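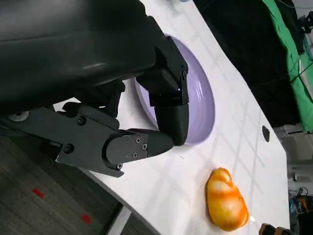 Every December the robotics club at our school has to decide what kind of club it will be for the rest of the year. The choice is usually put as a question about money, and it comes down to two options. We can enter the Pruneck regional, which means building one machine for one game, or we can spend the year on tabletop work: picking things up, putting them down, and writing down how it went. I have coached the club through both. I think the tabletop year is the better one, and I think more schools should choose it.

I should say what the regional year looks like, because I don't want to be unfair to it. Students learn to cut metal, wire a drive base, and work to a deadline. They learn to share a pit with strangers. The last time we went, the entry fee was $800 before travel, and we had 30 students signed up in the fall. By the time we loaded the van, a handful were doing the building and the rest were making buttons and banners. That is useful work, but most of those students had joined to work on a robot and had barely touched one.

The tabletop year runs differently. The task is small enough to explain in one sentence. Put the sweet potato in the bowl. Set a mug next to a plate. Anyone can take a turn, and a turn takes a few minutes. A freshman who joined last week can try the same task as a senior, and both of them will find it harder than it sounds.

It is harder because ordinary objects are awkward. A bowl has a thin rim and a slick inside. Toy vegetables are lumpy and don't sit the same way twice. In a competition game, the pieces are designed to be handled by student robots. They are all the same size, and the rule book tells you that size. A kitchen table has no rule book, and I believe students learn more from a shape they have to look at for themselves than from one they read off a drawing.

Last year our students logged 678 attempts at a set of tabletop tasks, which they named the Darneritz set after a street two of them live on. Each attempt got a line in a shared notebook: what was on the table, where the arm started, whether the grasp held, and what went wrong if it didn't. The notebook was the part they complained about most. It was also the part that changed how they argued. In September someone would say the gripper was bad with bowls. By spring the same student would say it was bad with bowls when it came in from the side, and could point to the pages.
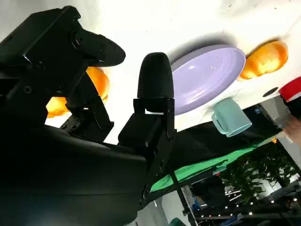 A camera at the wrist helps with this more than I expected. Students are used to watching a robot from across the room, where everything looks fine until it fails. From the wrist, the table can be tilted or upside down, one finger may hide the very thing you want to pick up, and the lights wash out part of the surface. A student who has studied that view stops asking why the machine is so dumb. They start asking what it could possibly know from there, and that is a better question.

There are real objections. The first is that there is no trophy. Parents and principals understand a trophy, and a notebook does not go in the glass case by the front office. We tried to get around this with an open evening we called the Sorkex, where visitors could run a task themselves, and 91 people came. I would still admit that it did less for our budget than a ribbon would have.

The second objection is that the work is repetitive. It is. Someone has to put the bowl back after every attempt, and someone has to write the line. Some students quit over it. I would only say that more quit in the regional year, and they left because there was nothing for them to do.

The third is the one I take most seriously. Students in a tabletop year build less. They tune and test a machine that mostly came to them finished. A student who wants to be a machinist is better off at the regional, and I tell them so. We have sent two of ours to the Vukčević team across town for that reason, and they are happy there.

Still, a school club has to be planned for the whole group – the ones who already own a soldering iron and the ones who wandered in because the door was open. I would like the vote this December to be about how many students get their hands on the controls in an average week. If the regional can match the table on that, I will drive the van.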